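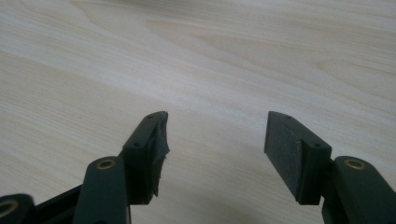 Photo: my own, kitchen table, Monday

Mar 3, 2025

14 comments · 6 shares

The table is clear. I'm writing that down first because I've been promising it to this diary since January, and I wanted to see it in ink (well, in type). Pale wood, all those soft lines running across on the diagonal, and not one seed catalog in sight!

I had forgotten about the swirls. There are a few loose ones in the grain that look like somebody dragged a finger through cake batter, and for most of the winter they've been under the mail. I ate my toast standing up this morning so I wouldn't get crumbs on them. I know that's silly. I bought a table so I could sit at it, and there I was leaning on the stove with a plate under my chin.

So, how the day went. I took it off work, which leaves me 12 vacation days for the rest of the year, and I was up before seven with the radio on. The paper came first. I'd thought it would take an hour and it took until nearly eleven, mostly because I kept reading things. There was a whole folder of manuals in there, including the one for the Pelum kettle that died two summers ago, and I read two pages of it before I remembered we don't have the kettle. Out it went. The water bill was in there too, already paid, thank goodness, and so was the quote from Nanayakkara Floors for the hallway. $1,704. I put it face down on the counter and then I put a cookbook on top of it. We'll talk about the hallway in some other month.

After the paper came the stuff that isn't paper and isn't anything else either. Rubber bands, a bike light, three keys I can't match to any door, birthday candles, the good scissors (I accused everyone in this house of taking the good scissors). I made a shoebox for it. I have made shoeboxes before and I know how they end up, but the lid is on and it's in the closet and I feel fine about it today.

Then the washing. I've tried a lot of things on that table over the years and I'm back to the plainest one, a soft cloth and warm water with a drop of dish soap, then a second cloth, then a dry one right behind it. Go with the grain. My old way was to scrub in circles like I was cleaning a bathtub, and I'm pretty sure that's how I dulled the finish on the last table. There was one sticky place that wouldn't budge, jam or maybe glue, and I laid the warm cloth over it while I ate a banana, and it came right up. I was so pleased I told the cat.

I went back and forth on oiling it. I have most of a can of Givus oil on the laundry shelf, bought in a fit of good intentions, and the label says to leave it overnight with nothing on top. Overnight! With dinner to get? I decided it can wait for a weekend when we're away. It has a nice quiet sheen as it is, a bit brighter toward one end and grayer down at the other, and I don't want to mess with that just to feel busy.

I looked up what we paid, too. I'd been telling people for years that it was "under two hundred," and the receipt was in the manual folder — $275, from Grallholm, the shop out past the tire place that always smelled like sawdust and coffee. The same folder had the receipt for the chairs, $224 for the set, and I'd have sworn on my life the chairs cost more than the table. So I've been wrong about both, loudly, at parties.

The thing I didn't expect was how much bigger the kitchen feels. It's the same room. But there's all that light-colored wood to look at now, and I kept walking in for no reason, a glass of water, a pencil, just to go past it. I even moved the fruit bowl over to the counter. I've always had a fruit bowl in the middle of a table because my grandmother did, and I think hers was there to hide a burn. Mine doesn't have a burn. I'd like to look at the grain for a week and then decide.

House rules, which I announced at dinner and which got a polite silence. Mail gets opened standing up at the counter and goes straight to the recycling or the clip on the fridge. Backpacks go on the hooks. Homework is allowed, homework is welcome, but it leaves when it's done. Wet glasses get a coaster, and yes, that includes me and my iced tea. I'm not going to be strict about it after Easter, I just want a good run at it first.

Dinner was soup and the end of the bread. We had to hunt for the coasters, and they were in the shoebox (of course they were). So the shoebox has been opened already, same day. I put the lid back on.

My back hurts and my hands smell like dish soap. Still to do: the drawer under the phone charger, the top of the fridge, and that hallway quote, which is still under the cookbook. I can hear somebody setting something down in there right now and I am staying in this chair. I'm going to finish my tea, and then I'll go look.

Share this entry · 6

We use cookies to remember your settings and see which pages get read. By staying on this site you agree to our use of cookies. Accept · Manage choices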